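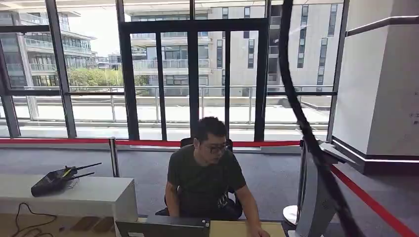

(시작 전에: 물 한 모금. 마이크가 옷깃에 스치지 않는지 확인. 뒤쪽에 서 계신 분들께 앞자리 비었다고 꼭 말씀드리기.)

## 인사

안녕하세요, 여러분. 일요일 오후에, 그것도 이렇게 날 좋은 4월에 실내로 들어와 주셔서 정말 고맙습니다. 오늘 제가 드릴 이야기는 벤치 이야기예요. 네, 우리가 앉는 그 벤치요. 제 동생은 제목을 듣더니 "그걸로 사십 분을 한다고?" 하던데, 사실은 줄이고 줄여서 사십 분입니다. (웃음 기다리기. 안 나오면 그냥 넘어가기.)

저를 모르시는 분들을 위해 잠깐 말씀드리면, 저는 도시계획을 공부한 사람도 아니고 시청에서 일해 본 적도 없습니다. 그냥 103번 버스를 오래 타고 다닌 사람이에요. 그러니 중간에 전문가 분이 들으시기에 좀 어설픈 소리가 나오더라도 너그럽게 들어 주시고, 끝나고 나서 저를 붙잡고 고쳐 주시면 더 고맙겠습니다.

## 이야기의 시작: 플로디츠(Floditz) 정류장

(천천히. 여기서 늘 말이 빨라짐.)

플로디츠 정류장에 벤치가 두 개 있었습니다. 등받이가 살짝 뒤로 넘어간, 앉으면 일어나기 싫어지는 그런 벤치였어요. 저는 퇴근길에 거기서 버스를 갈아탔는데, 기다리는 시간이 길다 보니 자연스럽게 얼굴 아는 사람들이 생기더군요. 이름은 모르지만 어느 분이 무릎이 안 좋은지, 어느 학생이 시험을 망쳤는지는 아는 사이 있잖아요. 장바구니에서 귤을 꺼내서 옆자리에 하나 쥐여 주시던 할머니도 계셨고요. 저는 그 귤을 받아먹으면서도 고맙다는 말을 제대로 못 했습니다. 이어폰을 끼고 있었거든요. 지금도 좀 부끄러운 기억입니다.

그런데 어느 날 가 보니 벤치가 없어졌어요. 그 자리에 엉덩이만 살짝 걸치는 비스듬한 쇠막대가 하나 서 있더라고요. 안내문에는 '이용 환경 개선'이라고 적혀 있었습니다. 개선이라니, 저는 그 말을 한참 들여다봤습니다.

그날부터 정류장 풍경이 달라졌습니다. 다들 서서 휴대전화를 봤어요. 저도 봤고요. 귤 할머니는 뵙지 못했습니다. 다른 정류장으로 가셨을 수도 있고 그냥 저와 시간이 어긋났을 수도 있어요. 벤치 때문에 안 오신다고 제가 단정할 수는 없습니다. (이 부분은 꼭 이렇게 말할 것. 지난번에 과장했다가 질문 시간에 혼났음.)

## 앉을 자리는 왜 사라지는가

제가 이 일로 여기저기 묻고 다니면서 들은 이유를 그대로 옮겨 보겠습니다. 청소가 힘들다. 밤에 누워 자는 사람이 있다. 아이들이 모여서 시끄럽다. 상가 쪽에서는 손님이 물건은 안 사고 앉아만 있다고 하고요. 하나하나 들으면 고개가 끄덕여지는 말도 있어요. 밤늦게까지 창문 아래에서 떠드는 소리에 시달려 본 분이라면 더 그러실 겁니다. 저는 그분들을 나쁜 사람으로 몰고 싶은 마음이 전혀 없습니다.

다만 이유를 쭉 늘어놓고 보면 공통점이 하나 보입니다. 다 누군가가 '너무 오래' 있는 게 문제라는 거예요. 그럼 얼마나 있으면 괜찮을까요? 버스 한 대 기다릴 만큼? 커피 한 잔 값만큼? 저는 우리가 언제부터인가 바깥에 머무는 일에 자꾸 용건을 요구하게 되었다고 느낍니다. 용건 없이 앉아 있는 사람을 보면 조금 수상하게 여기고요. 저부터도 그래요. 공원에서 혼자 가만히 앉아 계신 아저씨를 보고 괜히 돌아간 적이 있습니다.

(청중에게 물어보기: 최근에 돈을 내지 않고 바깥에서 앉아 계셨던 게 언제인가요? 손을 들게 하지는 말고, 잠깐 생각할 시간만 드리기.)

## 엘리에(Ellier) 상가에서 해 본 일

그래서 제가 뭘 했느냐. 대단한 건 아니고요, 접이식 의자를 들고 나갔습니다. 엘리에 상가 앞 인도가 꽤 넓거든요. 거기에 의자 두 개를 펴 놓고 하나에는 제가 앉고 하나는 비워 뒀어요. 팻말도 없었습니다. 첫날은 정말 민망했어요. 사람들이 제가 뭘 파는 줄 알고 빙 돌아갔습니다. 한 분은 서명은 안 한다고 먼저 손을 저으시더라고요.

그러다가 처음 앉아 주신 분이 누스라트 바루아(Nusrat Barua) 씨입니다. 오늘도 오셨네요. (손 흔들어 드리기. 일으켜 세우지는 말 것, 싫어하심.) 누스라트 씨는 앉자마자 이러셨어요. "이 의자 불편하네요." 맞는 말씀이었습니다. 다음 주에 방석을 가져오셨고, 그다음 주에는 보온병도 가져오셨고, 그렇게 여름이 갔습니다.

상가 1층 샤르바트(Charvát) 빵집에서는 처음에 저희를 좀 경계하셨어요. 당연하죠, 가게 앞이니까요. 제가 찾아가서 사정을 말씀드리고, 문 앞은 비워 두고, 비 오는 날은 안 나오겠다고 약속을 드렸습니다. 지금은 가을 겨울에 가게 쪽 처마 밑을 쓰게 해 주십니다. 여기서 제가 배운 게 있다면, 의자를 펴기 전에 먼저 가서 인사를 했어야 한다는 거예요. 순서가 틀렸습니다. 혹시 따라 해 보실 분이 계시면 이 대목은 꼭 저보다 잘하시길 바랍니다.

## 서명, 그리고 편지

엘리에에서 만난 분들과 벤치를 돌려 달라는 서명을 받기 시작했고, 모두 637명이 이름을 적어 주셨습니다. 이 숫자를 말씀드릴 때마다 저는 종이 냄새부터 생각나요. 전부 손으로 받았거든요. 온라인이면 훨씬 빨랐겠지요. 그런데 손으로 받으니까 한 분 한 분이 볼펜을 쥐고 꼭 한마디씩 하고 가세요. "우리 어머니가 거기서 늘 쉬셨는데." "저는 벤치 싫은데 엄마가 쓰라고 해서요." (이 학생 이야기는 시간 되면 길게.)

스네자나 베고비치(Snežana Begović) 씨가 그 한마디들을 공책에 옮겨 적어 주셨습니다. 저는 서명보다 그 공책이 더 귀하다고 생각해요. 서클리(Cerkley) 구청에 서명지를 낼 때 공책 내용도 추려서 편지로 붙였는데, 담당자께서 전화로 물어보신 것도 전부 편지 쪽 이야기였습니다. 무릎 아픈 분이 몇 시쯤 계시느냐, 그늘은 어느 쪽으로 지느냐, 이런 질문들이요.

결과를 궁금해하실 텐데, 플로디츠 정류장에는 아직 벤치가 없습니다. 검토 중이라는 답을 받았고, 제가 잊을 만하면 전화를 드리고 있어요. 전화 받으시는 분이 이제 제 목소리를 아십니다. 반가워하시는지는 잘 모르겠습니다만.

## 단절이라는 말에 대해서

(시간 부족하면 이 부분을 줄이기. 물 마시기.)

요즘은 어디를 가나 우리가 외로워졌다고들 하지요. 저도 그런 글을 많이 읽었고, 읽으면 맞는 말 같아서 기분이 가라앉습니다. 그런데 너무 큰 말은 들고 있기가 힘들어요. 세상이 끊어졌다고 하면 저는 뭘 해야 할지 모르겠는데, 정류장에 앉을 데가 없다고 하면 전화할 곳이 생깁니다. 저처럼 큰일을 못 하는 사람에게는 그 정도 크기가 딱 좋더라고요.

그리고 벤치에 앉는다고 다 친구가 되는 건 아니에요. 엘리에에서도 말 한마디 없이 앉았다 가시는 분이 더 많습니다. 처음에는 제가 자꾸 말을 걸었는데, 스네자나 씨가 조용히 좀 두라고 하시더군요. 그 뒤로는 눈인사만 합니다. 저에게는 이게 제일 어려웠어요. 보시다시피 제가 말이 많습니다.

## 마무리와 질문

혹시 동네에서 사라진 의자가 떠오르는 분이 계시면, 나가실 때 입구 탁자에 있는 종이에 장소만 적어 주세요. 이름은 안 쓰셔도 됩니다. '약국 옆', '놀이터 은행나무 밑' 정도면 저희가 찾아갈 수 있어요.

이제 질문을 받겠습니다. (첫 질문이 안 나오면 비 오는 날은 어떻게 하느냐는 이야기로 이어 가기. 노숙하시는 분들에 대한 질문이 나오면 서두르지 말고, 모르는 건 모른다고 하기. 끝나고 의자 접는 것 돕고, 방석은 누스라트 씨께 돌려 드리기.)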